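Lornixの「双腕セル運用ルールキット」を半年使ってみた感想

うちの作業部屋にLornixの運用ルールキットを入れて、そろそろ半年になります。買う前に検索してもレビューがほとんど出てこなくて困ったので、同じように迷っている人向けに書いておきますね。長いです!

まず中身から。箱に入っているのは、29ページの冊子、71項目のチェックシート(片面印刷のはぎ取り式)、ラベルシール100枚、それからラミネートされた掲示用カードです。以上。箱を開けたとき「え、紙だけ?」と声が出ました。いや、商品ページにちゃんと書いてあったんですけどね、値段のイメージからもう少し何か入っているかと……。

で、この紙の束が何をしてくれるかというと、卓上サイズのアーム2本を囲いの中で動かすときの「うちの決まりごと」を作るためのひな形なんです。産業用ロボットの安全規格を読んだことがある人ならわかると思うんですが、あれを小さな部屋にそのまま持ち込もうとすると、どこから手をつけていいやら途方に暮れます。私も一度やって、付箋だらけにして挫折しました。このキットは規格の代わりになるものではなくて(冊子の最初にもそう断ってあります)、毎日の始業前、作業中、物の入れ替え、終業の四つの場面に分けて、やることを短い文で並べてくれています。

一番よかったのは「物の入れ替え」の章です。正直ここだけで元が取れました。うちではバケツに布を入れたり出したり、トレーに小物を並べたりという片づけ系の動作を繰り返すことが多くて、人が囲いの中に手を入れる回数がとにかく多いんですよ。アームが動いている時間より、次の準備をしている時間のほうが危ないなあと前から感じていました。冊子のルールはシンプルで、「手を入れる人が自分で停止を確認する」「確認した人以外は再開の操作をしない」「インジケーターの点灯だけで停止と判断しない」。三つ目は耳が痛かったです。ランプの色をちらっと見て、はい大丈夫、とやっていたのは私です、はい。

それから、使わない物の置き場所についての項目も細かいです。床に置いていい物、壁のかごに入れる物、囲いの外に出す物を先に決めて、シールを貼ってしまう。かごは「揺すっても動かない固定」であること、中の物が縁からはみ出さないこと、とあります。言われてみれば当たり前なのに、うちは「とりあえず入れとけ」で何か月もやってきていたので、最初の見直しにはまるまる40分かかりました。

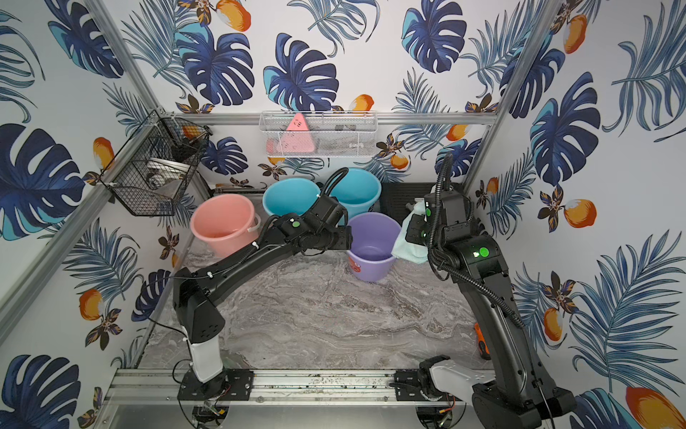
置き場所の次に手こずったのが、布の扱いでした。冊子では、やわらかい物(布、ひも、袋)だけ別枠になっていて、「垂れた端が関節や配線にかからない動線にする」「落ちた布を拾うときも必ず停止から」と書いてあります。布って軽いし、当たっても痛くないし、つい油断するんですよね。でも引っかかるとそのまま引っぱられてケーブルごと持っていかれるので、硬い物より気を使うべきだという考え方には大賛成です。ここは著者が実際に痛い目を見たんだろうなあという書きぶりで、読んでいてちょっと笑ってしまいました。

ケーブルの項目もいいです。保護チューブの輪は「アームを可動範囲の端まで動かした状態で」余裕を見なさい、とのこと。私は基本姿勢のときの見た目だけで長さを決めていたので、全部やり直しになりました。面倒でした。面倒でしたけど、やってよかったです。細い線は太いチューブと別の項目になっていて、終業時に一本ずつ目で追う、と決められています。

さて、不満も書きます。

いちばんの不満はチェックシートです。71項目を毎朝やるのは無理! 最初の一週間は真面目に全部つけていたんですが、だんだん上から下まで一気に丸をつけるだけになっていくのが自分でもわかって、これは逆に良くないぞと思いました。冊子の後ろのほうに小さく「日次・週次・入れ替え時に振り分けてください」と書いてあるのを見つけたのは、だいぶ後です。そういう大事なことは1ページ目に書いてほしい。今は朝にやるのは停止ボタン、固定ねじ、可動範囲内の置き忘れ、配線くらいにしぼって、残りは週に一度にしています。これでようやく、つける手が雑にならなくなりました。

シールは粘着がやや弱めです。アルミのフレームにはきれいにつくのに、樹脂のバケツだと曲面のところから浮いてきます。うちではバケツの底の裏に貼ることにしました。あと、色が黄色と赤しかないのも惜しい。左右のアームで色を分けたかったので、結局手持ちのテープを足しました。

掲示カードは文字が大きくて、離れたところからも読めて優秀です。ただ、なぜか非常停止の手順だけ字が詰まっていて読みにくいです。そこは一番大きくしていいところでは? ここだけ自分で打ち直して、上から貼っています。

比較のために、前に使っていたBurnentのルール集にも少しだけ触れておきます。あちらはデータで配られていて、自分で書き換えられるのが強みです。項目の並びも自由に変えられますし、新しいアームを足したときの対応も早い。反面、書き換えられるせいで、気づくとうちの部屋に版が何種類もあって、誰がどれを見ているのかわからなくなりました。Lornixのほうは紙なので融通がきかない代わりに、壁に貼ってあるものが正解、で話が済みます。人の出入りが多い部屋なら私はLornixをすすめますし、ひとりか二人で回していてパソコンの管理が得意な人ならBurnentで十分だと思います。

ちなみに、うちで進めているEspinozaという片づけ動作の企画では、冊子に空欄で用意されている「自分たちの追加ルール」のページがよく埋まっています。たとえば、作業に使う容器は開始前に向きをそろえておくとか、工具を囲いの中に置いたまま再開しないとか、見学の人が来ているときは速度を落とすとか。このページ、最初は余白の多い手抜きページだと思っていたんですが、今では一番開いています。ただし書き込み欄が見開き一つしかないので、足りません。次の版では増やしてください、お願いします。

買ったのはSterbyの通販です。梱包は丁寧でした。チェックシートの追加分も同じ店で売っているんですが、これが思ったより割高なので、私は日次用の項目だけ書き写した表を自分で作って、コピーして使っています(個人の部屋で使うぶんにはかまわないと冊子に書いてありました。気になる人は買う前に確認してくださいね)。

こういう人には合うと思います。囲いもアームももう動いていて、でも決まりごとは口伝え、という部屋。新しく入った人に「ここはこうしてね」と毎回しゃべっている人。うちがまさにそれで、説明するほうも、その日によって言うことが違っていました。カードを指さしながら話すようになってから、少なくとも言い忘れは減った気がします。

反対に、これから設計する段階の人にはまだ早いです。囲いの高さや停止回路の組み方は載っていないので、そこは専門の人に見てもらうか、規格を当たるしかありません。これを貼っておけば安全、という種類の商品ではないので、そこを期待するとがっかりするはずです。

星は五つのうち四つ。減らしたひとつは、非常停止カードの字の小ささと、振り分けの説明が奥に隠れていたことに対してです。

追記:シールの浮きは、貼る前にアルコールで拭いておくとだいぶましになりました。9月に貼り直したぶんは、今のところ一枚もはがれていません。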